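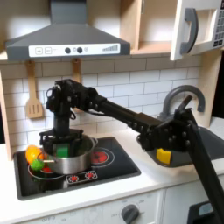
A pot on the cooktop of a toy kitchen, with play food beside it.

What's What in a Kitchen

A toy kitchen is smaller than the one where your family cooks, but many of its parts have the same names. Here is what those parts do in a full-size kitchen.

The cooktop
This is where pots and pans get hot. Some cooktops have a smooth black glass top with rings marked on it. Each ring shows where a burner is. A small pot goes on a small ring, and a big pot goes on a big one. On a toy, the rings and knobs may be just printed on.

The pot
Most cooking pots are made of metal, and heat moves through metal quickly. The handle can get hot too, so grown-ups use a thick cloth or a mitt. Soup, pasta and potatoes are all cooked in pots.

The range hood
The big shape over the cooktop is called a range hood. Inside a real one is a fan. It pulls up steam, smoke and smells — that is why it hums when someone is frying onions. Plus and minus buttons are often used to make the fan go faster or slower.

The sink and faucet
The faucet brings in clean water, and the basin catches it. Many kitchen faucets are tall and curved, which leaves room to fill a big pot. A lever turns the water on and off.

How hot is hot?
Water boils at 212 degrees Fahrenheit. An oven set for a cake is hotter still, often above 300 degrees. A toy cooktop with printed burners stays cool, but a real one can burn you even after it is turned off. Ask a grown-up before you touch it.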